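How to make a complaint about a police stop or search in the Samden region
November 21, 2020

In October the rules for complaints against the police were changed in our region, and many readers have written to us with the same questions. This guide is for persons who were stopped, searched or held for a short time and who think that they were not treated correctly. It is not legal advice. If you have received a letter from a court, please go to a lawyer first.

Before you start

Write down what happened on the same day, if you can. Put the time, the street, the number of the police car, and what was said to you, in the words that you remember. Do not try to make it sound official. If you do not remember a thing, write that you do not remember it. Ask also any witness to write his or her own page, and do not correct it.

If you were hurt, see a doctor and ask for a written report with a date. Keep the original at home and send only a copy. 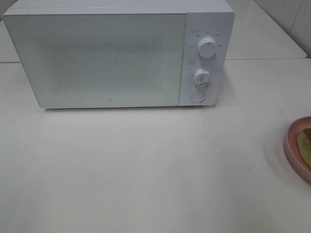
Step 1. Find the right office

Complaints about officers of the city police go to the Complaints Office in Samden. If the stop was made in Zollden or in one of the villages on that side of the river, your letter must go to the Zollden branch, even when you live in Samden. A letter that arrives at the wrong branch is sent on, but it can lose two weeks in this way. Stops at the railway station of Stinen are a special case. The station has its own guards, and they do not belong to the police. For them you write to the railway company.

Step 2. Fill in the form

The form has the number 322 and you can get it at every police station. You do not have to say why you want it. There are 4 pages. On the first page you write your name and address, and on the second the date and place of the stop. The third page is for your account. It is too small for most people, so write "see attached" and add your own sheets, with your name on each of them.

On the last page you are asked whether you agree to a talk with the officer. You are free to say no, and your complaint must still be examined. If you leave this box empty, the office will write to you and ask, and this makes everything slower.

Step 3. Send it and keep the proof

Send the form by registered post or bring it yourself. If you bring it, ask for a stamp on your copy. The desk in Samden is in room 429, and you need to show an identity document at the entrance. You have 18 weeks from the day of the stop. Before October the time was longer, and some old leaflets still give the old time.

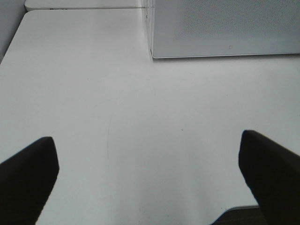 White tabletop, seen from above.

Step 4. Wait for the first answer

The first letter only says that your complaint has arrived. It contains a file number, and you should use this number each time you write or telephone. Later comes a second letter, in which the office tells you if it will open an examination. If it refuses, the reason must be given in writing.

If you need help

Leka is a free advice service for people who have had problems with the police or with other authorities. They can read your account before you send it and they can find an interpreter, but please ask early for the less common languages. They do not go to court with you.

Persons under the age of eighteen can sign the form alone, but the office will want to speak also with a parent or guardian.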